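Replacing and Aligning Fingertips on the Kaltent Hand-Held Gripper

Last updated Sunday, December 22, 2019
Maintained by Štefánia Danko

This procedure covers the yellow fingertips on the two-finger Kaltent units. Change tips every 500 cycles, or sooner if the surface is glazed or the tip rocks on the finger. Always change both tips on a unit. A new tip paired with a worn one closes off center.

You need:
A 2 mm hex key
Isopropyl alcohol and lint-free wipes
Two tips from the same bag
A feeler gauge
The Groser force gauge

Removing the old tips

Switch the unit off and open the fingers by hand to the stop. Back out the tip screw until it turns freely, then pull the tip straight off along the finger. Do not twist it. The locating rib shears easily, and a finger with a damaged rib has to be replaced complete.

Wipe the bare end of the finger and let it dry. Old adhesive from the Sidonora tips, which were glued, must come off entirely.

Fitting and alignment

Push each new tip on until the shoulder seats. Tighten the screw to the point of contact plus a quarter turn. Close the fingers slowly and check the gap with the feeler gauge at the front and back of the tips. If the two readings differ, loosen one tip, reseat it and check again.

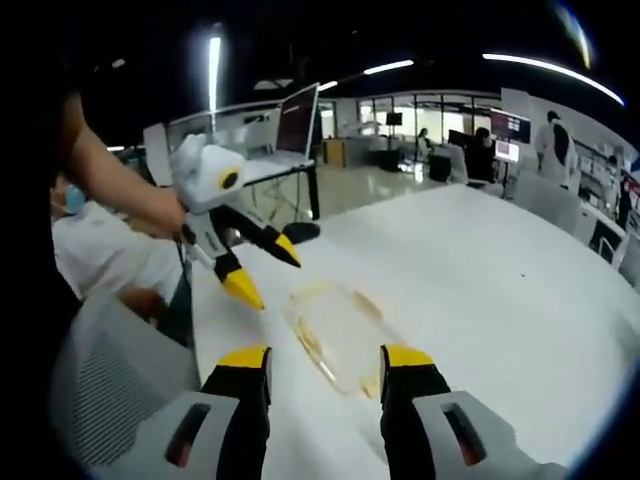
Next, set the closing force. Clamp the force gauge between the tips and squeeze to the trigger stop. The reading should be between 56 and 58 newtons. Adjust with the screw under the rear cover, one notch at a time, and cycle the fingers six times before reading again. If the force stays low with the screw over halfway in, change the return spring.

Repeat the gap check after setting the force. Then restart the unit and run the open and close calibration from the Hrnčiar utility. Stored limits from the old tips are not valid.

Log the unit number, the final force and the spring condition. Nidia Carhuamaca keeps the spare springs; the batch delivered in November is too short for these units and should not be fitted.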